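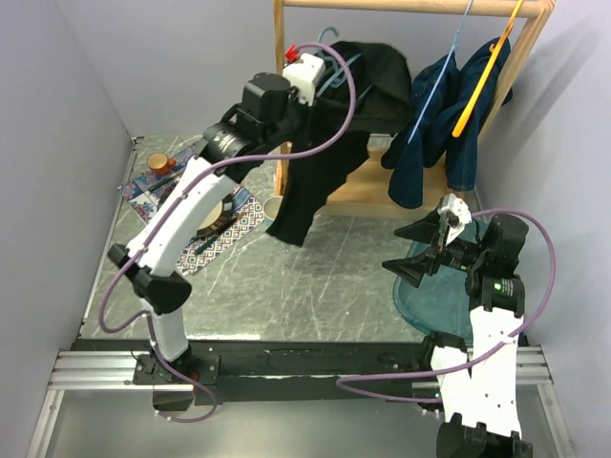
The Ferry to Skerno

My aunt Rosemarie left me a boat, a half share in a bakery, and a letter I wasn't supposed to open until October. I opened it in the parking lot. I mean, come on. You hand a person an envelope with DO NOT OPEN across the front in green marker and what do you think is going to happen?

It had one line in it. "Go to Skerno and get my coat back from Priit."

I'd never heard of Priit. I had heard of Skerno, because it's the last stop on the ferry and the one they always cancel when the wind gets up, so growing up in Esness we used it to mean never. When are you cleaning your room? When the boat goes to Skerno. But the boat does go there, most mornings at 6, and the next day I was on it with a cheese sandwich and a hangover, wearing my good shoes like an idiot.

There were four of us on board if you count the dog. The woman with the dog was named Subira Mosoti and she was going out to read the water meters. She'd been doing it for years and she had opinions about everybody on the island, which she shared with me the whole way over (I think she'd have shared them with the dog otherwise).

"Priit Lūse," she said, when I asked. "Yellow house, past the church. Don't let him give you the fish."

"What's wrong with the fish?"

She just looked out at the water for a while. I ate my sandwich.

I should say something about my aunt. Rosemarie Teuber was my mother's older sister and she was not an easy woman. She once drove two hours to return a library book and then argued with the librarian about whether it had been any good. She never married. She wore the same three sweaters as long as I knew her, and I never saw her in a coat, even in January, even at my mother's funeral when it was sleeting sideways and the rest of us were wrapped up like furniture. I offered her mine that day. She said, "I have a coat." I figured she meant at home.

So that's what I was thinking about, walking up past the church with my shoes filling with mud.

The house really was yellow, the kind of yellow you'd only pick if the store was out of everything else. I knocked, and the man who opened the door was very tall and very old and holding a spatula. He took one long look at me.

"You have her chin," he said. "Is she dead?"

I'd practiced a few ways of saying it on the ferry, and none of them came out. I nodded. He nodded back, and then he went down the hall to turn off the stove, and I stood there on the mat not knowing whether I'd been invited in. I could hear him moving a pan around. It went on longer than it takes to move a pan.

"Come in," he called, finally. "There's fish."

Reader, I ate the fish. It was terrible! It tasted like a wet rope that had been told about lemons. I had seconds, because he was watching me, and because he'd set out the second plate so carefully, with the fork lined up and a paper napkin folded into a triangle.

He talked while I chewed. They'd met in Cindmont, he and my aunt, when she was twenty-six and working in the office of the cannery, and he was fixing the cannery roof. He'd saved up for a house. She'd come out on the ferry to look at it, in a new coat, a red one, and she'd walked through all the rooms without saying anything, and out the back door, and stood looking at the sea.

"And she said it was a good house," Priit told me. "And then she said she couldn't live in it. And I was angry, so I said something about her mother, and she was angry, so she left by the front, and the coat was on the hook by the back."

"And she never came to get it?"

"I wrote to tell her it was here. She wrote back that she knew where it was."

They kept that up, it seems. One letter a year, sometimes 2. He showed me the shoebox. He didn't let me read any of them, but he let me hold it, and I could see her handwriting on the envelopes, the awful spiky capitals, and that same green marker. I don't know why the marker got me. I had to go look out the window for a minute.

"What did you write about?" I asked the window.

"The coat, mostly," he said. "She would ask how it was. I would say it was fine. One year there were moths, and I had to tell her, and she didn't write for a long time." He put the lid back on. "I learned to sew because of those moths."

It was still on the hook, if you can believe it. He'd moved the hook once, when he redid the back hall, but he'd moved it about a foot. The coat was faded along one shoulder where the sun came in, and there were tiny red stitches all down the left sleeve, dozens of little mends in thread that almost matched. I put my hand in the pocket, because I'm the kind of person who opens letters in parking lots. There was a return ticket for the ferry, never punched.

"She must have bought another one," I said.

"She must have," said Priit.

The afternoon boat was blowing its horn by then. I took the coat down and it was so much heavier than I expected. I got as far as the gate with it over my arm. I could see Subira down on the dock with the dog, waving at me to hurry up, and behind me I could see the hook through the open door, with a clean patch of wall under it in more or less the shape of a woman.

The letter said to get it back. It didn't say what to do after that, and I'm a very literal person when it suits me.

So I put it on. It fit, more or less, a little tight across the back. I walked back up the path and knocked, and he opened up with a dish towel over his shoulder, and I watched his face do about six different things.

"I've missed the ferry," I said.

The horn went again, very loud, and very clearly from a boat that was still tied up.

"Yes," said Priit. "I think you have." And he went in to see if there was any more of that fish.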